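Repair should be written into the tenancy

Aslı Kocabaş
Opinion - Housing and Public Services
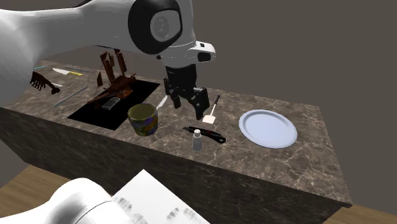 Reading time: 4 minutes

Most tenants in Grotberg can recite the rules on pets, parking and noise after eleven at night. Very few can say how long their landlord may take to mend a tap. The omission begins with the standard tenancy agreement, which gives two full pages to the conduct of the tenant and a single sentence to the upkeep of the home. That sentence promises repairs "within a reasonable period". I wish to argue that the phrase should be struck out and replaced with dates.

The kitchen is where the weakness of the present wording is felt first. A household can close the door on a bedroom with a damp corner and sleep elsewhere for a time, though it should not have to. It cannot do without a sink, a working surface and somewhere to cook. When the Grargate estate was passed to its present managers, residents were told that kitchen faults would be treated with priority. The word was not defined. In November the estate office held 3956 open repair requests, and a good share of them concerned leaking pipes, failed extractor fans and cupboard doors that had come away from their hinges.

It would be unfair to lay all of this at the door of the managers. The estate has 11 full-time fitters, and they cover homes spread across both sides of the river. Gkikas, the contractor brought in for plumbing and electrical work, is paid by the visit. A contractor paid by the visit has no strong reason to finish on the first one, and tenants report that a fitter will often inspect, note the part required and leave. The second appointment is then booked as a fresh request and the waiting period starts again. Each visit is recorded as completed. The tap still drips.

Supporters of the current arrangement make two points which deserve an answer. The first is that a fixed limit would push landlords towards quick and shoddy work. This is a real risk, and any limit should be paired with a right to have the same fault looked at again, free of charge, if it returns within 90 days. The second is that small landlords cannot keep fitters on call and would leave the market if they were held to the same standard as a large estate. I have more sympathy with this view than many of my colleagues do. A person who lets out the flat above a shop is in a different position from a company with a maintenance yard. Yet the tenant above the shop pays rent on the same day of the month as everyone else, and the agreement sets out plainly what will happen if the rent is late. Where one party's duties are measured in days, it is difficult to see why the other's should be measured in reasonableness.

There is also the matter of who gives up. Under an open-ended promise, repairs go to those who telephone most often. Tenants who work shifts, who are unwell, or who are unsure of their English tend to ask once and wait. Some put matters right at their own expense, and are later told at the end of the tenancy that they had no permission to do so. Deposits have been lost in this way over a replaced worktop or a length of sealant. An agreement that punishes a tenant for mending what the landlord left broken is badly drafted, whatever else may be said for it.

The remedy need not be complicated. Every tenancy agreement should carry a short schedule naming the common faults and the number of working days allowed for each. Loss of water, heating or power should be dealt with inside 3 days. Less pressing work may be given longer, provided the period is stated. The clock should run from the tenant's first report and stop only when the fault is cured, so that an inspection counts for nothing by itself. If the limit passes, a fixed sum should come off the next month's rent without the tenant having to apply for it.

Trastar, the reporting system now used by the larger landlords in the town, already records the date of each request and the date on which it is closed. The information needed to run such a scheme is therefore in hand. What is missing is any duty to show it to the people who made the requests. At present a tenant receives a reference number and little else. I would ask that the full record be open to the household concerned, and that yearly totals for each estate be published in a form that an ordinary reader can follow.

I do not suggest that a schedule will bring more fitters to Grargate by the spring. Training takes years, wages in the trade are higher elsewhere, and the estate's pipework is of an age when faults come in clusters. Some deadlines would be missed in the first year, and money would be handed back to tenants as a result. That cost is being paid now - by households washing dishes in the bath, and by the neighbours underneath when the leak finally comes through the ceiling. It ought to appear in the accounts of those with the power to bring it down.

The council will review the standard agreement before the next round of lettings. Members have been asked to consider changes to the clauses on subletting and bicycle storage. The clause on repairs should be added to that list, and the words "within a reasonable period" should not survive the review.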